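2019-06-15

draft 3, the one where he doesn't win

Level 46 again. Þröstur had the stopwatch on his knee and his feet on the radiator.

"Go," he said, and Bjarke went.

Run, jump, wall, wall, drop. The ice bridge in Pirkby, where you have to let go of the stick for one beat or you slide. He let go. Good. Then the bats. Bats were fine. Bats were always fine until they weren't.

"Two ahead," Þröstur said.

"Don't tell me."

"You said tell you."

"I said tell me if I'm behind."

Flokier was an old game and a mean one. 210 levels, no saves, and a goat for a final boss. They had both played it as kids, on seperate consoles in separate towns, and neither had ever seen the goat. Now the record stood at 521 jumps from Pirkby to the castle at Warnance. Jumps, not minutes. Fewest jumps wins. Whoever made that category up was sick in the head and Bjarke loved them.

500 was the dream. 500 was what he'd written on the back of his hand in marker.

He got to the mill. The mill has a gear you can ride if you land on the third tooth. He landed on the third tooth. Rode it up, past the coins, past the sad little ghost who only turns around when you're leaving.

"Still ahead," said Þröstur.

"Shut up shut up." 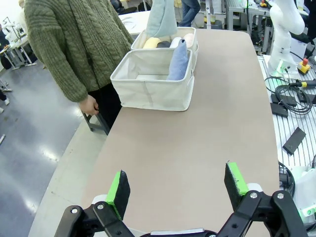 ## Thygesen's Door

Everyone dies at the door. It's a plain brown door at the end of a plain hall and it opens on a count nobody has ever worked out. Forums full of theories. Music beats, frame counts, how many coins you skipped. Bjarke's theory was that it hated him.

He stood in front of it. Didn't jump. Standing is free.

"What are you doing?"

"Waiting."

"For what?"

He didn't know. The torches flickered in their dumb four-step loop. Thygesen the doorman, six pixels of beard, blinked at him. In all those years he had never just stood here. Always ran at it, always bounced off, always burned five or six jumps getting over the spikes.

Thygesen blinked agian. Then he took off his hat.

"He has a *hat*?" said Þröstur.

The door opened.

Bjarke's thumb twitched. One jump, into nothing, for no reason at all. Straight up into the ceiling spikes. The little death tune played.

Þröstur stopped the watch. Didn't look at it.

"The hat comes off," he said.

"I saw."

"Write it down."

Bjarke looked for a pen, found the marker, ran out of hand, started up the wrist. Then he pressed start.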